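Vibeke Brøndum
16th March

Spent my whole day at the Savport bench teaching two arms to pass a piece of card between them, and I have been wanting to tell somebody about it ever since, so here comes a thread (sorry, and get yourself a cup of tea!)

You steer both arms by remote control, one with each hand, and everything you do gets saved, including the dithering. I did 16 runs before lunch and I kept 10 of them, and I was so proud of those 10 you would think I had knitted them.

The hard part is the moment when both grippers have the card. Let go too early and it drops, hang on too long and you get a little tug of war and a bent card. My hands wanted to do it fast, the way you'd pass somebody the salt, and I had to keep telling them to slow down.
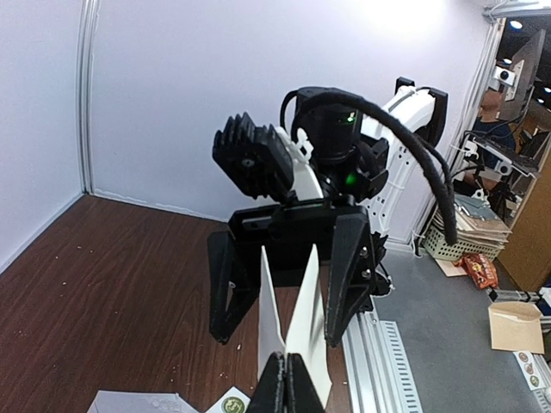

Kasun Bhattacharjee
Do you keep the fumbled ones? On Mutel we threw ours out at first and the arm never learned how to recover from a bad grab.

Vibeke Brøndum
Oh, I love this question! I keep the ones where I fumble and then fix it, and drop the ones where I give up. Modise has 391 runs saved now and plenty of them have a wobble in the middle that I'm quite fond of.

Tomorrow I'm swapping hands, so the left arm gives and the right one takes. I tried eight of those this evening and my brain felt like soup, but a nice soup.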